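Jernix finally wrote the rules down for simulated robot tests

20 August 2022

If you've spent any time reading robot arm results over the past few years, you know the feeling. Somebody posts a success rate, it looks terrific, and then you go hunting for how many tries it was out of, and what the arm was allowed to do between tries, and you come up empty. I've complained about it here before (more than once, sorry to the regulars), so I was pretty happy this week when Jernix put out its guide to running and reporting tests in simulation.

It's called the Skolletti guide, after the building in Cuevas where the group meets, and it's short. I read the whole thing over one lunch and still had time for a second coffee. There are seven rules and a page of notes, plus a form you fill in and attach to your results. The form is the good part, if you ask me, but I'll get there.

The first rule is the one everybody has been asking for. You run at least 100 tries per task, you say how many you ran, and you report all of them. No dropping the ones where the physics went funny and a block shot off through the wall. If that happened, it goes in the count as a failure and you write a line about it. I can already hear the groaning! But I've seen people quietly toss those runs, and I've done it myself on a hobby project, and it does make your numbers look better than they should.

Rule two deals with starting positions. You have to say where things begin and how much they're allowed to move from one try to the next. A drawer task where the cabinet sits in exactly the same spot every time is a different task from one where it gets shifted and turned, and the guide wants you to say which one you did, right next to the score. For tasks where an object can face any way on the table, it asks for starting angles picked from the full 360 degrees, or a plain statement that you used less.

The next two are about what counts as done. I like these a lot. "Drawer open" has to come with a distance. "Object placed" has to come with a length of time the object stays put after the gripper lets go. And you have to decide before you run anything, write it on the form, and leave it alone. If you change your mind halfway through, you start over. The notes include a nice little example of one set of runs scored under a loose definition and a strict one, and the gap between the two was big enough that I went back and read the page again to make sure I had it right.

Then there's the step limit. The guide sets it at 500 steps per try unless you give a reason for something else, and the try ends there no matter how close the arm was. I'm a bit torn on this one. Some tasks are just slow, and I think people will end up writing the same sentence about slow tasks again and again. Still, a shared default beats the mess we have now, where half the posts I read don't mention a limit at all.

Rule six says to publish your scene files and your random seeds. Fine, good, yes please. It allows for the case where you can't share a robot model for license reasons, and asks you to name the model and the version in that case.

The last one is the one I expect arguments over. It says you can't use the word "works" about a real robot if all your tries were in simulation. You have to write "in simulation" in the title or the first paragraph, and on every video too. Jernix has gone as far as adding a small label to the clips from Mina, its own free simulator, and the label is switched on by default. You can turn it off, but the form asks if you did.

A couple of folks on the Mina mailing list were grumpy about that, and I get it. Simulation is real work. Plenty of us only do simulation, and it can feel like being asked to wear a name tag that says "beginner." I read it differently, though. When I look at somebody's result I want to know what I'm looking at, and one extra phrase costs me nothing. There's a reply on the list from the guide's authors that says pretty much the same thing in kinder words than mine.

So who has to follow all this? Well, no one yet. It's a guide, and Jernix says so on page one. The group plans to ask for the form from anyone who wants a spot on the Mina results page, with the changeover set for April, and older entries will stay up with a note saying they came in before the guide. Over 100 comments came in on the draft and the group says it answered every one, which I believe, because mine got an answer. (I'd asked for a rule about reporting compute time. They said maybe next version. I'll keep asking.)

What I'd still like to see is something on contact. Simulated drawers slide very differently depending on how friction is set, and right now the guide only asks for the scene files and hopes you'll go look. Most readers won't open a scene file. A box on the form for friction and joint settings would take a minute to fill in, and I've sent that suggestion along too.

Anyway, I tried the form on my own little tabletop setup last night, the one with the arm and the cabinet of drawers, and it took me longer than I'd like to admit. I didn't have a written definition of "open." I'd been judging it by eye this whole time, which is a little embarrassing after all my complaining.
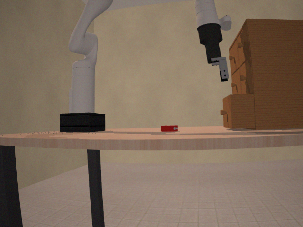
I've settled on a distance now and typed it in, and the old scores are coming down from my page until I've rerun them properly. If you fill in a form for your own setup, send me a copy and let me know which box gave you trouble. The guide and the blank form are both free on the Jernix site, and comments for the next version are open already.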